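Notebook, recount methods project, June

Started at 8:40 with the Pisent precinct sheets, which I had been putting off. The plan was to get through all the hand tallies before lunch and check them against the machine totals, and I got through maybe two thirds, so the rest of this entry is partly a note to whoever picks up the folder next (hello, Kumaresan).

To recap for anyone joining late: the Pisent council race finished 865 to 857, and the losing side asked for a full hand recount. The county gave us copies of the ballot scans after everything was settled, with the understanding that we are testing methods and are in no way reopening the result. I want that written down again because I had a phone call yesterday from a very nice man who was sure we were going to overturn it. We talked for a good long while, and he was lovely about it, but I don't think I persuaded him.

What I was after today was the marginal marks. These are the ballots where the oval is half filled, or there's a check beside it, or the voter circled the name and left the oval alone. With eight votes between the two candidates you'd think these would be the whole story, and I went in expecting they would be. So far they split close to evenly, and most of them had already been caught by the county's own adjudication step. I'm still keeping them in a separate pile.

Procedure, same as last time with one change. Two readers go through each batch without seeing each other's sheet. Where they agree, it goes straight in. Where they don't, it goes to a third reader, who doesn't get told what the first two said. The change is that we now shuffle the batches between the readers, so that nobody is tired on the same ballots as their partner. Esmaeil suggested this back in the spring and I resisted it, mostly out of laziness about relabeling folders, and he was right. The disagreements no longer bunch up at the end of the batch the way they did on the Ansari set.

Speaking of Ansari, I went back over that one too, since I had the folder out. It's the batch of 413 absentee ballots that came in with the older style of envelope, the ones with the signature line on the flap. My first count of that batch had been one short. I spent most of an hour on it and found two scans that had been saved under the same name, one on top of the other. Both are restored now from the county disk. The count is right, and I have changed the naming rule so the batch letter comes first and the page number is always four digits. Please, please use the new rule. I know it looks fussy.

Lunch was late. Afterward I moved on to the question Stilolia township sent us, about whether a sample would have done the job just as well as the full recount. They have a small budget and would dearly like to hear yes. I drew 300 ballots at random from the Pisent scans, seeded with dice the way we do for the real audits (the green dice, the red ones are still missing from the drawer), and ran the usual risk calculation. A sample that size tells you almost nothing in a race this close. I drew a second set of the same size in case I had been unlucky, and that one had the other candidate ahead. I'll put both draws in the report side by side, as I think a township clerk will get more from seeing them together than from any formula I could write out.

On the other hand, for a race with a comfortable margin the sample is wonderful, and I don't want to scare Stilolia off the idea altogether. The Prinado school board contest was decided by a wide gap, and there a sample of the same size settles things very quickly. So my draft answer to them is that the margin should decide it, and that they should write the trigger into their rules ahead of the election, when no one yet knows whose ox is being gored. I feel strongly about that last part. Every ugly argument I've read about in this business began with people choosing the rule after they had seen the count.

One thing I haven't worked out is what to do about the provisional ballots. Some counties fold them into the precinct totals and others report them in a lump, and if they come in a lump you can't match them to a precinct at all. For Pisent I have left them out of the precinct comparison and added them back in at the end. It works, but it makes the table ugly, and I had to write a footnote that is longer than the table. If anyone has seen this done more gracefully I'd be grateful for a pointer.

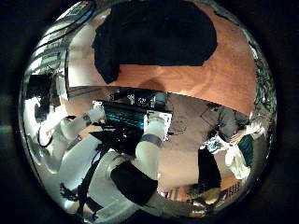 Kumaresan Iyengar: On the provisionals, I would give them a line of their own and treat them as if they were one more precinct. That way the columns still add up and your footnote shrinks to a sentence. The one risk is that a reader takes it for a real place, so call it something plain like "provisional, all precincts." I'd also ask Stilolia how they report theirs before we send them anything, as it changes what trigger they can sensibly use.

I like this very much and will do it tomorrow morning. I've sent a short note to the Stilolia clerk with his question, and asked for a copy of their canvass form while I was at it.

Left to do: the last third of the Pisent tallies, the third reads on the disagreement pile, and the new provisional line in the table. Esmaeil Amini has the key to the scan cabinet until he's back from Prinado, so anything that needs the originals will have to wait for him. Stopped at 5:15.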